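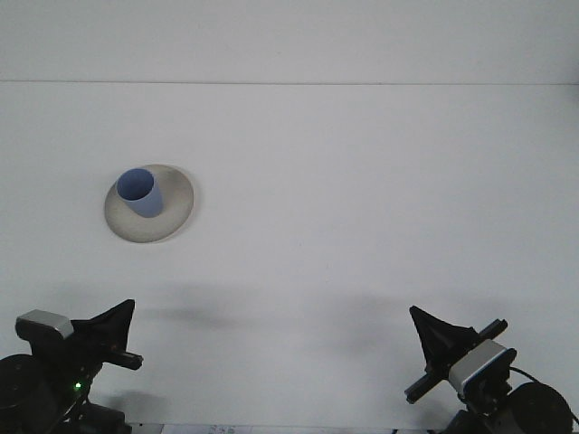
A reader in Braker asks why a cup has to go into an oven at all, if the clay is already dry and hard. Dry clay is hard, but it is weak. Put it in a bucket of water and it turns back into mud.

Clay is made of very small, flat grains. Water between the grains lets them slide, so wet clay bends and keeps its new shape. As the water leaves, the grains move closer together and the piece shrinks. A ring 400 millimeters wide when wet may lose 8 percent of its width in drying and firing.

The oven used for clay is called a kiln. Firing happens in stages.

First, the kiln warms slowly. Any water left in the clay turns to steam and escapes. If the heat rises too fast, the steam can crack the piece.

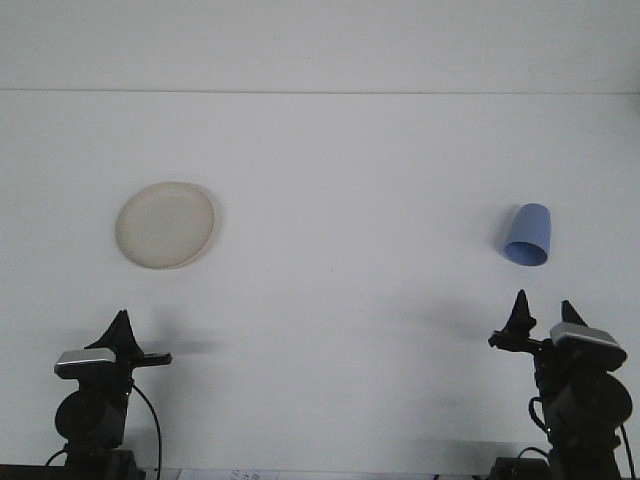

Next, water that is locked inside the grains themselves is driven off. After this stage the clay cannot become mud again. At higher heat, parts of the grains begin to melt and stick to each other. The kilns at the Grodby pottery reach 953 degrees Celsius in the first firing, which takes 14 hours.

Fired clay still has tiny holes, called pores. To seal them, potters add glaze — a mix of fine powder and water. In a second firing the powder melts. When it cools, it forms a thin layer of glass.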